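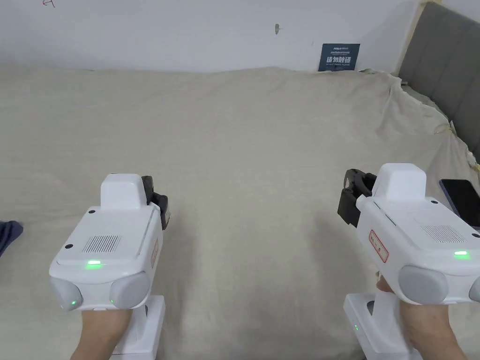 Hand-held gripper rules, revised. This thread covers what an operator checks before a towel or sheet task counts as a valid recording on the Kenia protocol. The previous revision fit on one page and left too much to habit. Start with the ready position: both grippers up over the bed, one in each hand, jaws pointed in over the work area, handles held low. Green lights on top of both units before anything else happens. If one is not green, put both down and start the check over. Do not start with one and wait for the other.

2/ Scope first. These rules apply to paired hand-held grippers used on soft goods: towels, sheets, pillowcases, clothing. They do not apply to kitchen tasks or to anything with liquid in it. Those have their own sheet, and the numbers are different.

3/ Numbering. Rules 1 to 17 are unchanged in meaning, though several were reworded. Rule 18 is new. Rule 19 was a draft on voice prompts and has been withdrawn. If your printed copy still has a rule 19, discard the copy.

4/ Rule 4, labels. Each gripper carries a label on its side. Keep it uncovered and readable. No tape over it, no second sticker next to it. Left and right units are logged separately, and a swapped pair makes the whole session hard to use. We lost a full set of Effiong recordings to a swap that was found two weeks later.

5/ Rule 6, grip. Whole hand on the handle, fingers closed around it. No holding by the body. An operator who gets tired and shifts to the body changes the angle of the jaws, and the change shows up in the data as a slow drift that looks like a calibration fault.

6/ Rule 7, fasteners. Look at the finger screws before each session: tip, middle joint, base, both fingers. A screw that turns by hand fails the check. Tighten with the hex key that came with the unit. No thread lock unless the maintenance log says so.

7/ Rule 9, the surface. The sheet must be held at the edge. Clips are preferred. Tape is allowed where a clip will not reach, such as against a headboard. Wrinkles are fine. A sheet that travels with the towel is a failed recording, and the operator should stop and say so instead of smoothing it by hand in the middle of a take.
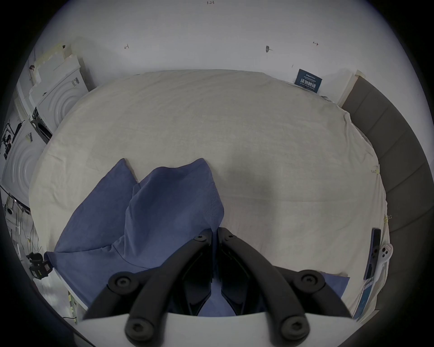
Fingers over the towel, sheet clipped along the right edge.

8/ Rule 10, the object. One towel per take unless the task sheet says otherwise. It starts crumpled, not pre-folded. Drop it from standing height and leave it how it lands. Operators tend to tidy the start state because it makes the fold faster. The Jistby reviewers reject those takes, and I agree with them.

9/ Rule 11, loose items. Phones and controllers may stay on the bed if the task sheet lists them as present, and they must be outside the reach of the towel when it is opened flat. If a corner of the towel lands on one, the take is void. Do not move the item and continue.

10/ Rule 12, cables. Route them down the side of the bed. None across the work surface, none under the towel. If a cable has to cross the floor where the operator stands, tape it flat.

11/ Rule 14, signage. Any station left set up between sessions gets a "please do not touch" sign in the local language, large type, readable from the door. A sign in English only does not meet the rule at a site where staff read Chinese. Leaning it against the wall is acceptable. Laying it on the bed is not.

12/ Rule 15, marks on walls. Pencil only, small, and written into the station log with what each one means. Unlogged marks get treated as reference points by the next team – this has already happened at two sites.

13/ Rule 17, limits. No more than 300 takes per gripper pair before the finger pads are inspected. Inspected means wiped, looked at under a lamp and initialed in the log. The earlier wording said "checked regularly" and had no effect on anyone.

14/ Rule 18, the new one. At the end of a session both grippers are held still in the ready position before the recording is stopped. The Gimix importer trims on motion and was cutting the last part of the fold when operators set the tools down early. Hold, stop the recording, then put them down.

15/ Revision date is 21/06/2023. Sites have until the end of June to replace printed copies. Recordings made under the old wording stay valid if the label and surface rules were met.

16/ Comments on rule 11 are still open. Two sites want all loose items off the bed with no exceptions. My view is that listed items should stay, but the distance needs a number and the current text does not give one. Send measurements with your comment, towel size included.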